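Brirnska Basketball Club

Brirnska Basketball Club is an amateur club that plays in the Mokia regional league. It was formed by the merger of two works teams, Rerkadus and Zhong, whose players had shared a court for ten seasons. The first coach was Gert Makhubela, a former Rerkadus guard. Home games are played in the Old Market Hall, which holds 700 people.

The club wears red at home. Away shirts were green until the merger and have been white ever since.
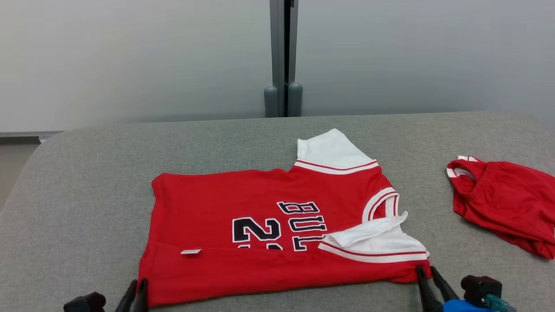

The women's side was started by Leonie Sauerland and won the league cup in its fourth season, beating Mokia Harbour 70–40 in the final. Kgomotso Potgieter was captain that year and later coached the under-16s.

The league season runs from October to April, with a short break in February. Junior training is held at the hall on weekday evenings.

See also: Mokia regional league; Old Market Hall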